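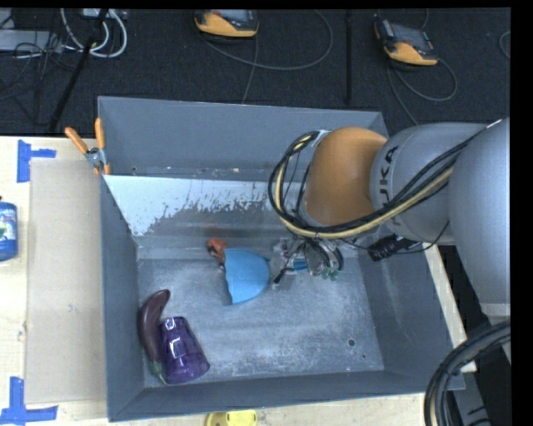
Treltside parish accounts, transcribed

README, last touched in October

What's in here: line items from the printed yearly accounts of the Treltside parishes, typed up by hand into one table. 2,253 rows. Collections, roof funds, organ funds, candle money, clergy housing, legal costs, grants from the diocese and money sent back up to it. Started because people kept asking where the special collections went and the answers were spread over a lot of thin booklets.

Files

entries.csv - the main table, one row per printed line
parishes.csv - parish names, old and new spellings, mergers
notes.txt - scribbles, read before emailing me

Columns in entries.csv

parish - short name, matches parishes.csv
year - accounting year as printed, not the calendar year
fund - copied exactly, including the odd abbreviations
direction - in or out
amount - whole units, no cents
page - page in the booklet
check - y if a second person read it against the paper

Coverage

Celville is close to complete. Teltow has gaps, the booklets for the years after the merger were never printed, only read out after Mass. If you have one, please get in touch. Havlíček chapel is listed as its own parish even tho it shared a priest and a bank account with Celville for most of the period. Don't add the two together without looking at notes.txt first, you'll count the heating twice.

Nearly 2,000 rows have check = y. The rest are my typing only. Treat with care.

Known problems

- "Bishop's fund" and "diocesan fund" may be the same thing. Left separate.
- 20 rows have no direction. Printed that way. Blank in the file.
- Legal costs only show up as a line in the later booklets. Before that probably under "sundry". Can't split it, so a zero there means nothing.
- Amounts are not adjusted for inflation. Do it yourself.
- 2 booklets were water damaged, pages marked with a question mark in the page column.

Not in here

No donor names. Some booklets printed them, I left them out and wont be adding them. No names of people who recieved hardship money either. Priests appear by office only (pastor, curate).

Using it

Take it, reuse it, say where it came from. If you publish totals, please say which fund names you grouped. Two people have already got different totals for the roof appeal from the same rows.

Corrections: send parish, year, page and what the paper says. A photo of the page helps. I do them in batches, usually evenings.

Typing and most mistakes: Dagmar Štěpánek

To do: finish Teltow, second read on the unchecked rows, fix accents in parishes.csv (broken again in Excel)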